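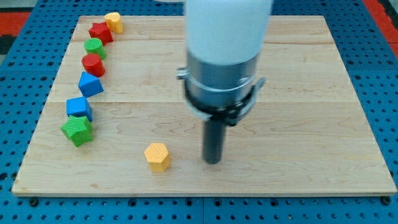
# Tabletop pushing cell

A **tabletop pushing cell** is a small robot workstation in which an arm moves loose objects across a flat surface with a plain rod instead of a gripper. The objects are usually colored blocks in simple shapes. Such cells are used in teaching and research, mostly for work on planning, camera-based control and following spoken or written instructions.

This article covers the rules and working practices that apply to the cells. The best known set is the Heffernan bench rules, which began as an in-house document at the Heffernan laboratory and were later taken up, with changes, by the Randa and Nultaner groups.

## Layout

A typical cell has a board lying on a perforated metal table, with the arm reaching down to it from above or from one side. The board is the work area. Blocks are kept on it and the rod tip is not meant to leave it during a run.

Wooden boards are common. The grain and the seams between planks can confuse a camera system that was set up on a plain background, and the Heffernan rules ask that the kind of board be written in the run log. Turning a board over or swapping it counts as a change of setup.

The perforated table gives fixed points for bolts and clamps. Under the Randa version, a board must be held against sideways movement by stops or by a non-slip sheet. The Nultaner version accepts a board held by its own weight if it passes a push test at the start of the day.

## Tool

The tool is a straight rod with a rounded tip, mounted below the wrist of the arm. A square-cut tip is not allowed in any version of the rules. It can catch on a seam or dig into the surface when the arm tilts.

The tip should travel just above the board without touching it. Heffernan sets this gap at 2 millimeters, measured with a feeler gauge at the four corners and the center. If any one point is off, the height is set again and all five are measured once more.

Clamps and levers on the tool mount are checked by hand before power is turned on. A mount that can be turned by hand has to be tightened and the tool position calibrated again.

## Blocks

Most block sets mix shapes and colors so that neither one alone is enough to pick out a piece. A set may have cubes, cylinders, stars, pentagons and hexagonal prisms in red, blue, green and yellow. Two blocks of the same shape and color are not used together unless the task calls for it.

Rules on starting positions differ:

- **Heffernan:** blocks start in a line or curve along one side of the board, with the target block set apart from the rest.
- **Randa:** starting positions are drawn at random by the Tumix software and placed by the operator.
- **Nultaner:** either method, if it stays the same through a whole session.

Blocks with chipped edges are replaced. A worn block slides and turns differently from a new one, and results from before and after a replacement are listed separately.

## Working near the arm

The arm must be stopped before anyone reaches onto the board. This applies to small corrections as well, such as standing up a block that has tipped. Pausing the program is not treated as a stop, as the motors may still be under control and the arm can resume.

Speed at the tool tip is limited to 284 millimeters per second with a person in the room and 58 during setup. Long hair is tied back and loose sleeves are rolled up. The stop button is tested at the start of each session and has to be within reach of the operator's chair.

A company or school may have stricter rules of its own, and these take priority. The bench rules do not replace a risk assessment of the complete cell.

## Records

A session log gives the board, block set, rod, tip height and software version. Runs stopped by hand are kept in the log and marked, along with the reason. Deleting failed runs is a breach of all three versions.

The shared Tumix record form has a field for blocks pushed off the board. Randa counts such a run as failed. Heffernan allows the block to be put back once, with a note in the log.

## See also

- Tool center point
- Emergency stop
- Hand-eye calibration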